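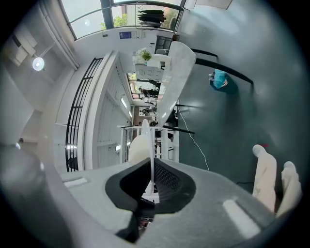 Robot Perception and Control
Handout 7: From hand-held demonstrations to a policy that runs
Course notes, D. Lazarević and V. Iordache

7.1 Scope

Handout 6 ended with a calibrated wrist camera and a time-stamped stream of images. In this handout we turn that stream into training data and then run the trained policy on the Komari arm. The steps are pose recovery, gripper width recovery, latency matching and action chunking. Lab 4 uses all of them, so read at least 7.3 and 7.5 before you come.

Notation is as before. T_ab is the transform that takes coordinates in frame b to coordinates in frame a. The frames used here are w (world), c (camera), g (gripper tip) and e (the flange of the arm).

7.2 Pose recovery

The hand-held tool has no joint encoders. Its pose has to come from the images, helped by the inertial unit. We use a visual-inertial SLAM pipeline with a wide-angle lens model. The output for each image is T_wc, and the tip pose follows from

T_wg(t) = T_wc(t) T_cg

where T_cg is fixed and measured once per tool.

Three sources of error matter in practice.

(a) Static parts of the tool in the image. The gripper body and the fingers fill part of every image and move with the camera. Features detected on them report zero motion. If enough of them survive outlier rejection, the estimate is pulled towards standing still. Mask this region before feature extraction. The fingers move relative to the body, so the mask must cover their whole range of travel.

(b) Reflections. A highlight on a smooth surface shifts with the viewpoint and does not behave like a point in the world. The usual reprojection test removes most of them. Slow motion is the difficult case, as the shift per image is small enough to pass.

(c) Loss of scale. The inertial data fix the scale only if the tool is accelerated. Begin every recording with a short, deliberate movement along each axis. A session that starts with the tool at rest will often initialise with the wrong scale and never recover.

The mapping pass is recorded first, on its own, and later demonstrations are localised against that map. If furniture is moved between the mapping pass and the demonstrations, record the map again. Do not try to merge the two.

7.3 Gripper width

The width is the one action dimension that SLAM cannot give. There are two common methods: detect a fiducial marker on each finger and take the distance between them, or train a small regressor on crops of the finger region. Lab 4 uses the markers.

Let d be the measured distance between marker centres and d0 the same distance with the fingers closed. Then

width = d - d0

When a marker is missed in one image, interpolate between its neighbours. When it is missed for longer, drop the segment. Filling a long gap by interpolation produces a smooth closing motion that was never performed, and the policy will learn it.

7.4 The dataset

The Disine set, which you will be given, contains 318 demonstrations of a single placing task. Of these, 21 are held out for validation. The split is by demonstration. Splitting by image puts near-identical neighbours on both sides and makes the validation loss meaningless.

Each record holds:

image, resized after masking
tip pose relative to the current pose
width
time stamp in the camera clock

Relative poses are used throughout. The world frame depends on where the map happened to be started, and the arm's base frame is unknown to the tool. With relative actions neither is needed. The cost is that an error in T_cg now appears directly in the executed motion, so the calibration from Handout 6 should be checked again before training.

7.5 Latency matching

At recording time the image and the pose share a clock, and the pair is close to simultaneous. At run time this is no longer true. The image arrives late, the joint state arrives less late, inference takes time, and the arm responds some time after the command.

Define

l_cam: delay from exposure to image available
l_obs: delay from joint reading to value available
l_inf: inference time
l_act: delay from command sent to motion

Procedure:

1. Take the newest image. Its true time is t_img = t_recv - l_cam.
2. Interpolate the joint states, each corrected by l_obs, to t_img.
3. Run the policy. The actions it returns are indexed from t_img.
4. Discard every action whose target time is earlier than t_now + l_act. Here t_now is read after inference has finished, so l_inf is already included.
5. Send each remaining action l_act before its target time.

Step 4 is the one most often left out. The symptom is an arm that jerks backwards at the start of each chunk, as it is being told to go where it should have been already.

To measure l_act, command a sine wave on one joint, record the response and find the peak of the cross-correlation. Measure the gripper separately. It is usually a different device on a different bus, and its delay will not match that of the arm.

7.6 Action chunks and the low-level controller

The policy returns a chunk of future actions, of which only the first part is executed before a new one is requested. A long executed part gives smooth motion and slow reaction. A short one reacts quickly but may switch between two valid ways of doing the task. Start with half the chunk and adjust from there.

Between actions the controller interpolates: linear for position, slerp for rotation. The Foltus server does this in its own process. Do not move it into the policy process, where a slow inference step would stall the interpolator.

The server clips translational speed and rejects targets outside the workspace box. A rejected target is written to the log and the last valid one is held. Read the log after each trial. A policy that appears to hesitate may simply be asking for targets outside the box.

7.7 Exercises

1. Show that a constant error in T_cg cancels in relative tip motion if the error is the identity in rotation and the motion is a pure translation. Explain why it does not cancel when the tool rotates.

2. A camera delivers images at 30 per second. The policy returns 16 actions at the same rate. With l_cam = 90 ms, l_inf = 60 ms and l_act = 100 ms, how many actions are discarded in step 4? Count the action at t_img as the first.

3. Using log 940 from the Piras folder, plot the commanded and measured positions of joint 2. Estimate l_act, and state how the estimate changes if the first second of data is removed.

4. The feature mask is left out by mistake. Sketch the expected error in T_wc against time for a tool carried at constant speed along a straight line.

Written answers go in the course box before the April lab. Code for exercise 3 is submitted through the repository, with the plot included.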